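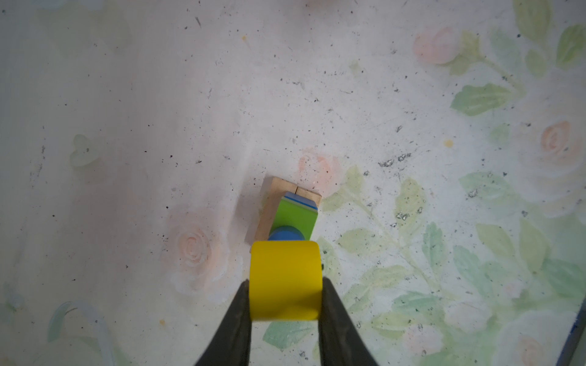

Your large intestine is the last long section of the tube that food travels through. In an adult it is 1.5 metres long. Trillions of bacteria live inside it, and scientists call the whole collection the gut microbiota. Most bacteria are far too small to see without a microscope. To picture their shapes, look at the yellow block between the two black fingers: it is a cylinder, with a curved side and a rounded top. Many gut bacteria are shaped like that, only longer and thinner. These are called rods, or bacilli. Others are shaped like balls and are called cocci.

What do gut bacteria eat?

They eat the parts of your food that you cannot digest yourself. The main one is fibre. Fibre is found in oats, beans, lentils, apples, carrots and wholemeal bread. Your stomach and small intestine cannot break most of it down, so it passes into the large intestine almost unchanged.

What happens to the fibre?

The bacteria break it down by a process called fermentation. Fermentation makes gases and substances called short-chain fatty acids. One of these, butyrate, is used as fuel by the cells that line the large intestine. The gases leave the body in the way you would expect.

Do bacteria make anything else?

Yes. Some of them make vitamin K, which the body needs so that blood can clot after a cut. You also get vitamin K from green vegetables such as cabbage and spinach.

Are all bacteria in the gut helpful?

No. Some kinds cause illness if they get in and multiply. The usual bacteria take up space and use up food, which makes it harder for harmful kinds to grow. Washing your hands with soap after using the toilet and before eating removes many harmful bacteria before they reach your mouth.

What is an antibiotic?

An antibiotic is a medicine that kills bacteria or stops them growing. It can affect helpful bacteria as well as harmful ones. Antibiotics do not work on colds, which are caused by viruses. Take them only when a doctor or nurse has prescribed them for you, and follow the instructions on the label.

Words to know

Bacillus: a bacterium shaped like a rod.
Coccus: a bacterium shaped like a ball.
Fermentation: the breaking down of food by microbes without using oxygen.
Microbiota: all the microbes living in one place.

Brakier Children's Health Pages, sheet 15
Last checked: August 9, 2022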